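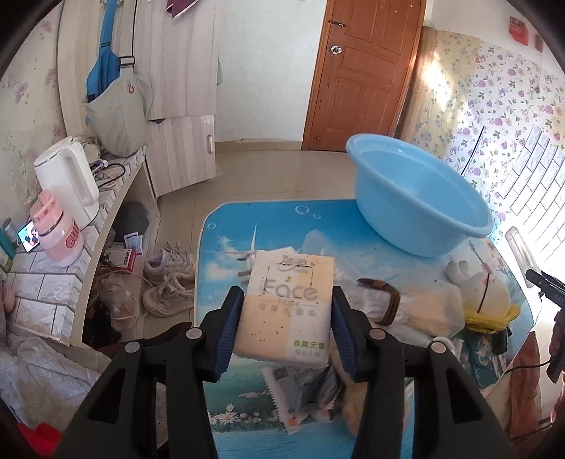 Projektberichte | Verpackungstechnik

Reißverhalten von Öffnungsperforationen an Weichpackungen für Kosmetiktücher

Projektarbeit im Modul Werkstoffprüfung, Hochschule Etinach

1 Ausgangslage

Kosmetiktücher werden zunehmend ohne Karton in Folie verpackt. Die Entnahme erfolgt über ein perforiertes Feld, das vor dem ersten Gebrauch herausgetrennt wird. Verbreitet sind rechteckige und ovale Felder. In beiden Fällen muss die Perforation zwei gegenläufige Anforderungen erfüllen: Sie soll Transport und Stapelung überstehen und sich trotzdem von Hand öffnen lassen, ohne dass der Riss in die umgebende Folie ausläuft. In der Literatur zu Standbeuteln ist dieser Zielkonflikt gut beschrieben, für Weichpackungen mit nachgiebigem Inhalt liegen deutlich weniger Angaben vor.

Untersucht wurde der Einfluss des Stegverhältnisses (Stegbreite zu Schnittlänge) auf die Weiterreißkraft und auf den Anteil auslaufender Risse.

2 Material

Verwendet wurden 2 Polyethylenfolien gleicher Nenndicke. Folie A stammt aus der Serienfertigung der Firma Kolter, Folie B mit Rezyklatanteil wurde als Rollenabschnitt von Yusof bezogen. Beide Folien waren unbedruckt. Der Einfluss von Druckfarbe und Lack bleibt damit offen, was bei der Übertragung auf Handelsware zu beachten ist.

Die Perforationen wurden mit einem Rollmesser in 13 Stegverhältnissen eingebracht. Insgesamt entstanden etwa 400 Streifenproben, quer und längs zur Extrusionsrichtung entnommen. Proben mit sichtbar verlaufener Schnittlinie wurden vor der Prüfung aussortiert.

3 Durchführung

Die Streifen lagerten vor der Prüfung über Nacht im Normklima. Geprüft wurde an der Zugprüfmaschine des Werkstofflabors mit konstanter Abzugsgeschwindigkeit, die Auswertung der Kraft-Weg-Kurven erfolgte in Truvilero. Als Kennwert diente der Mittelwert der Kraft über den mittleren Abschnitt des Reißwegs; Anfangsspitze und Auslauf wurden abgeschnitten.

Ein Riss galt als auslaufend, sobald er die Perforationslinie um mehr als eine Stegbreite verließ. Die Bewertung erfolgte unter der Lupe durch zwei Personen unabhängig voneinander. Abweichende Urteile wurden gemeinsam nachgeprüft.

4 Ergebnisse

Die Weiterreißkraft steigt bei beiden Folien mit dem Stegverhältnis. Bei Folie A ist der Verlauf nahezu linear, bei Folie B flacht er im oberen Bereich ab und die Streuung nimmt zu. Längs zur Extrusionsrichtung liegen die Kräfte durchgehend niedriger als quer dazu.

Auslaufende Risse traten an 19 Proben auf, überwiegend an Folie B und fast ausschließlich in Querrichtung. Unter dem Mikroskop fanden sich an mehreren dieser Stellen Einschlüsse — vermutlich Gelteilchen aus dem Rezyklat. Eine chemische Bestimmung war im Rahmen der Projektarbeit nicht möglich.

5 Diskussion

Für gerade Perforationslinien lässt sich aus den Daten ein brauchbarer Bereich mittlerer Stegverhältnisse ableiten. Für die Ecken eines rechteckigen Entnahmefelds gilt er nur eingeschränkt. Dort wechselt die Rissrichtung gegenüber der Extrusionsrichtung, und der Streifenversuch bildet diesen Wechsel nicht ab. Versuche an gefüllten Packungen mit gerundeten Eckradien wären der nächste Schritt. Die dafür nötige Einspannung ist konstruiert, aber noch nicht gefertigt.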